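夹爪标签的时间偏移：一个小改动和它的结果

2018 年 9 月 26 日

上一篇写到策略在“接触之后”这一段失败得最多，当时我把原因归到视觉上，认为近处视角里目标被手指挡住，网络看不清边缘。这个判断有问题。重新翻了一遍失败记录之后，主要原因落在动作标签上，更具体一点，落在夹爪开度这一个通道的时间对齐上。这篇记录排查过程、改法和目前的数字。代码还没有整理，先写文字。

任务背景

任务是桌面上的食物转移：从盘子里取一件薄的、边缘不规则的东西，放到另一件东西上面。常用的几种组合是面包片到盘子、煎蛋到面包片、水果到盘子。其中煎蛋到面包片最难，几何上有两个麻烦。一是目标很薄，手指需要贴着盘面下去，高度误差的容忍范围很小；二是放置时下方有支撑面，手指张开太早，蛋会滑到一侧，张开太晚，手指会继续往下压。

这类任务对末端位置的要求其实不算高，平面上偏一点通常还能放上去。敏感的是“什么时候合”和“什么时候张”。夹爪开度在整条轨迹里大部分时间是常数，只有两小段在变化，损失函数对它的关注天然就少。后面会回到这一点。

数据

用的是 Bikonora 这套采集流程录下来的遥操作演示，共 786 条，策略频率 15 Hz。每条包含两路图像（一路近处，一路俯瞰整个桌面）、关节角、末端位姿、夹爪开度的指令值和测量值。采集的人有 Siiri Keskinen 和 Yuxi Qian，两个人的操作风格差别明显，Siiri 下降慢、合爪快，Yuxi 全程匀速。这个差别一开始被我当成噪声来源，后来反而帮上了忙。

桌面布置每次采集前重新摆。盘子位置、物体在盘子里的朝向、旁边的干扰物都会换。桌布固定用同一块带网格线的，当初选它是为了做外参的快速复核，网格线在图像里弯得是否合理，一眼能看出畸变参数有没有装错。代价是网络有可能从网格里直接读出绝对位置。我做过一次遮住桌布纹理的对照，训练损失几乎没变，验证时末端误差略有上升，说明它确实用了一点网格信息，但依赖程度还在可以接受的范围内。这件事以后单独写。

原来的做法

策略网络叫 Grarska，结构没有什么特别：两路图像各过一个卷积骨干，特征图做空间 softmax 得到一组关键点坐标，和本体状态拼接，再过几层全连接，输出下一时刻的末端增量和夹爪开度。损失是末端增量的 L2 加夹爪开度的 L1，中间一个权重。

标签的构造方式是：在时刻 t 取图像和状态，取时刻 t+1 的测量值作为目标。末端和夹爪都这么处理。写起来最省事，也是我见过的多数实现的默认写法。

问题在夹爪的测量值。夹爪驱动器收到指令之后要先经过一段内部斜坡，然后手指才开始运动，反馈值再经过一次低通滤波写回总线。末端位姿的反馈也有延迟，但机械臂控制器的延迟短得多，而且对两路图像来说近似是常数。于是同一帧标签里，末端是“刚刚发生的”，夹爪是“更早之前命令的”。网络学到的是这样一个联合分布：手指已经到位、停住，再等一会儿，开度才开始变。

演示里这个等待是操作者自己补偿掉的。人看见手指还没合，就停在那里等。策略部署时没有这种等待的动机，它输出的末端增量在合爪前后几乎连续，末端到位后马上开始抬升，夹爪却刚刚开始合。表现出来就是“捏了个空”，或者捏到了边缘，抬到一半掉下来。

怎么发现的

Bohumila Kováčik 在看回放时问了一句，为什么失败的那些里面手指位置都是对的。我原来的统计只看最终是否放到位，没有分阶段。按她的意见把失败拆成接近、闭合、搬运、释放四个阶段重新标了一遍，接近阶段的失败很少，大部分集中在闭合和释放。这两个阶段的共同点只有夹爪在动。

之后把指令值和测量值画在同一张图上，两条曲线形状几乎一样，只是测量值整体靠后。对每条演示求一次互相关，取峰值位置，得到的偏移在绝大多数演示里都是三个采样周期。少数几条偏差较大，查下来是采集中途驱动器重连过，时间戳不连续，这几条从训练集里剔掉。

这里 Siiri 和 Yuxi 的差别起了作用。如果偏移来自人的反应时间，两个人的数值应该不同；实际上两个人的互相关峰落在同一个位置，基本可以认定是硬件和通信造成的。

为了进一步确认，Maëlle Kowalchuk 在不接机械臂的情况下单独给夹爪发阶跃指令，记录反馈。阶跃响应的形状和演示里看到的吻合，空载和夹着东西时，起始延迟没有可见差别，后段的上升斜率有差别。后段斜率受负载影响属于正常情况，对标签影响不大，起始时刻才是关键。

改法

一共改了三处，按重要程度排列。

第一处，夹爪标签改用指令值，不再用测量值。指令值是操作者在那一刻看到图像之后实际做出的决定，和图像在因果上是对得上的。测量值仍然保留，但只作为输入状态的一部分，让网络知道手指现在开到了什么程度。

单独做这一步，闭合阶段的失败就下降了不少。释放阶段改善不明显，原因在第二处。

第二处，给夹爪开度的损失加时间权重。前面说过，开度在大部分时间是常数，变化段占的样本极少。L1 损失在这种分布下会得到一个很“懒”的解：变化前后都预测准确，变化时刻本身模糊成一段缓坡。缓坡对合爪影响不大，慢慢合也能合上；对释放影响就大了，手指缓慢张开时，薄而软的东西会黏在其中一侧手指上，被带着偏过去。

权重的取法是对指令值求差分取绝对值，用一个窄的高斯核平滑，再加一个常数底。核宽试过几种，结论是只要覆盖住变化段前后各一小截就行，再宽就和不加一样。权重上限要截断，不然个别演示里操作者反复开合的那一段会主导整个批次。

第三处，在输出端加一个显式的“保持”逻辑。当夹爪指令发生跳变、测量值还没有跟上时，末端增量按测量值和指令值之差做缩放，差值大则增量趋近于零，差值回到阈值以内再恢复。这一步不涉及训练，纯粹是部署时的约束，等价于把人演示时的那种等待写成规则。

对第三处我有些保留。它有效，但掩盖了策略本身的问题。夹着厚东西时，测量值永远到不了指令值，差值不会归零，所以还得配一个速度判据：测量值的变化率低于阈值也视为到位。规则一多就容易在没见过的情况下互相卡住。理想的做法是让网络自己从测量值里读出“还没合上”并学会等。理论上数据里有这个信息，但演示中等待的样本太少，目前学不出来。

一个被放弃的方案

改之前还试过直接预测一段未来动作，然后执行前几步再重新预测。想法是时间窗口拉长之后，对齐误差会被摊薄。结果是位置轨迹平滑了很多，夹爪的时机却更差。原因不复杂：标签里的偏移是系统性的，窗口再长也带着同一个偏移，执行多步反而推迟了纠正的机会。

在标签修好之后，这个方案我准备重新试一次。当时的负面结果不能说明多步预测本身不行，只能说明它修不了标签。

训练细节

训练在 Pristonau 那台机器上跑，单卡。图像先裁掉边缘再缩小，近处那一路裁得少，因为手指指尖和接触点都在画面靠下的位置，裁多了信息就没有了。颜色抖动保留，幅度调小。之前抖动幅度大的时候，网络在浅色盘子上分不清盘沿和桌面，关键点会沿着盘沿来回滑。

随机平移增强对近处视角要慎用。末端增量的标签和图像里目标与手指的相对位置绑定，整张图平移不改变相对位置，按理没有影响；但空间 softmax 输出的是绝对图像坐标，手指在图像里的位置本该是固定的，平移之后网络失去了一个稳定的参照。去掉平移之后，高度方向的误差有改善，平面方向没有变化。俯瞰视角的平移保留。

本体状态输入加了随机丢弃。不加的话网络很容易只看末端高度来决定合爪，这是典型的捷径：演示里合爪的高度分布很窄，光看高度就能把训练损失降得很低。一旦物体厚度变化，比如面包从一片变成叠起来的几片，就在错误的高度合爪。丢弃之后网络被迫更多地看图像，训练损失升高，验证成功率上升。这种“训练变差、部署变好”的情况在行为克隆里很常见，所以我现在基本不拿训练损失做模型选择，验证损失也只作参考。

时间戳的处理用的是 Bạch 脚本，原本是给标定写的，后来顺手加了重采样。两路图像的到达时间不一致，脚本以近处那一路为主时钟，另一路取最近的一帧，本体状态做线性插值，夹爪指令做零阶保持。最后这一项要注意，夹爪指令绝对不能线性插值，插值之后阶跃变成斜坡，前面加的权重就白加了。我第一次就是这么写错的，多花了两天查训练曲线。

结果

评测方式是固定一组初始布置，每个模型按同样的顺序跑一遍，由没有参与训练的人判定。判定标准写死：煎蛋的蛋黄中心落在面包片轮廓以内，手指离开后不再移动，算成功；碰到盘沿但最终放上的也算成功，另记一笔。

三处改动全部加上，煎蛋到面包片的成功率是 74%。改动之前的基线不到一半。面包片到盘子原本就高，改完之后的变化在重复评测的波动以内，不下结论。水果到盘子也类似，圆而硬的东西对开合时机不敏感，早一点晚一点都能夹住。

消融的趋势如下。只换标签来源，闭合失败明显减少，释放失败基本不动。换标签加权重，两个阶段都改善，这是贡献最大的一对。只加保持逻辑、不动标签，也有提升，但会出现一种新的失败：末端停在原地，夹爪在两个开度之间来回跳，跳几次之后策略漂走。换完标签再加保持逻辑，这种情况就很少出现。

剩下的失败分成几类。第一类是高度，手指下得过深，把东西压在盘面或者面包上，侧向一动就推开了。第二类是遮挡，手指靠得太近之后，近处视角里看得见的只剩目标的一部分，关键点会跳到别的橙黄色区域上去。桌上有橙子一类颜色接近蛋黄的物体时尤其容易发生。第三类是俯瞰视角里线缆的干扰，黑色线缆横过盘子时，网络偶尔把它当成手指的一部分，末端增量会出现一个短促的侧向分量。第三类最好解决，换个走线方式就行，但我想先看看能不能靠数据解决，毕竟换一套硬件又会有别的东西挡在前面。

Ritva Mäkelä 看过初稿之后提了两个意见。一个是判定标准里“不再移动”没有写明观察多久，已经补进评测说明。另一个是消融里应当加一组“测量值按固定偏移前移”的对照，和“直接用指令值”比较。这个对照值得做：如果两者一样，那么没有记录指令值的旧数据集也能用，只要测出偏移就行。初步跑了一组，前移之后闭合阶段和用指令值接近，释放阶段差一些，推测和低通滤波把阶跃磨平有关，前移只能修时间，修不了形状。样本还不够，先不给数字。

关于标签的一点补充

有人可能会觉得直接把夹爪开度二值化更省事，只分开和合。对硬物可以，对薄的东西不合适。演示里操作者经常先合到一个中间开度，调整位置，再合到底；释放时也会先松一点，让东西落稳，再张开。二值化会把中间这一段丢掉。我试过三值化，效果介于两者之间，但是中间那一档的定义要按物体调，最后还是回到了连续值。

另外，如果夹爪驱动器支持直接读电流，电流比开度更早反映接触。我们这一款的电流反馈更新率太低，用不上。有条件的可以优先试这个方向。

下一步

先把指令值的对照组补齐，再重新试多步预测。高度误差那一类失败，准备在近处视角的分支上加一个辅助输出，预测指尖到支撑面的距离，标签由正运动学和盘面高度算出，不需要额外传感器。盘面高度每次布置前测一遍，手工量，麻烦但可靠。辅助损失的权重从小往大试，之前在别的任务上加过类似的输出，权重一大，主任务就开始退化。

保持逻辑暂时留着。等多步预测的结果出来，再决定是删掉还是写进训练。

煎蛋与面包片任务，近处视角和俯瞰视角各取一帧。 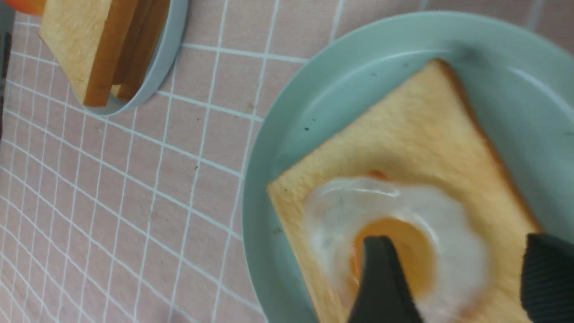 另一路：

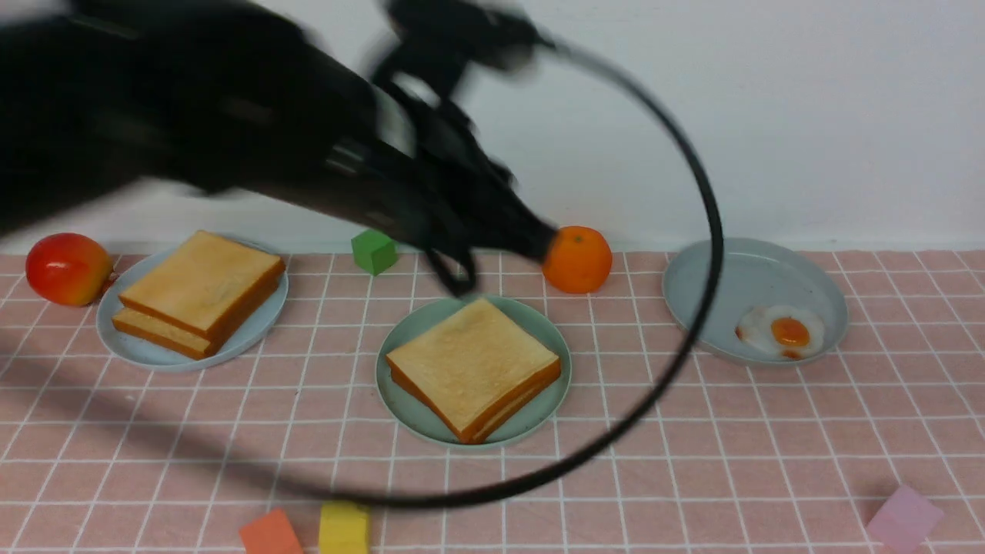
如果采集时只记录了夹爪的测量值，旧数据还能用吗？

可以用，但要先测出驱动器的起始延迟，把夹爪通道按这个延迟前移，并且检查每条演示的时间戳是否连续。前移之后合爪时机基本能对上，释放时机会比用指令值差一些。新采集的数据建议两个值都存，存储开销可以忽略。

分类：机器人学习 ｜ 标签：行为克隆，夹爪，时间对齐，数据处理

最后更新：9 月

联系作者 ｜ 版权所有，转载请注明出处 ｜ 返回顶部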